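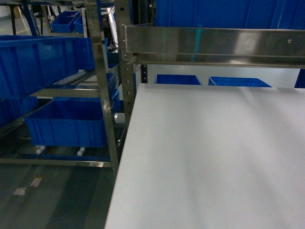

Geditance opens refitted sorting room at Kamavgate

16 Jul 2025

Geditance has completed the refit of the sorting room at its Kamavgate site. The room brings together white work tables, stainless-steel framing and blue plastic storage bins, and will be used for sorting and repacking small goods returned by shops and households.

The refit was carried out by Halliday over two phases. The first dealt with the floor and the lighting, and the second with the tables and bin stands. The sorting room covers 143 square metres and stands next to the main goods entrance, so that deliveries no longer have to pass through the packing hall.

Under the new arrangement, bins are kept within reach of the tables. Goods are taken from a bin, checked on the table top and placed in a second bin according to where they are to go next. Site staff asked for plain, pale work surfaces, on which small parts such as screws, caps and clips can be found easily at the end of a shift. Tables are cleared and wiped down before each new batch is brought in.
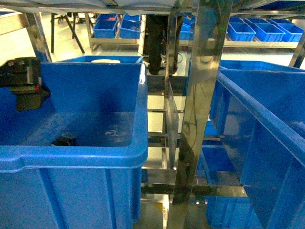 Blue storage bins beside a steel upright in the sorting room at Kamavgate.

Geditance has kept its existing plastic bins in service. A total of 101 were inspected before the move, and those with split rims or damaged bases were withdrawn. Scuffs and surface marks were not treated as grounds for replacement. The ribbed sides and broad rims of the bins make them suitable for lifting by hand, and the same type will continue to be used in the packing hall.

Halliday also supplied the steel beams and posts for the new layout. The company was asked to provide surfaces that could be cleaned with ordinary products and fittings that site staff could tighten or replace themselves.
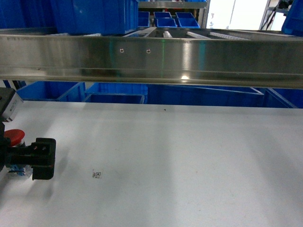 The sorting room is expected to handle up to 200 batches a week once all shifts have moved across. Small goods will be dealt with first, followed in September by mixed household items collected under the Ikuvora returns scheme. Until then, Ikuvora collections will continue to be received at the packing hall, and drivers should follow the present signs.

Delivery times at Kamavgate are unchanged. Firms wishing to send goods for sorting should contact the Geditance site office in writing, stating the type of goods and the number of boxes.

Notes to editors

Geditance provides sorting, packing and storage services to retailers and public bodies. Visits to the Kamavgate site are by prior arrangement with the press office.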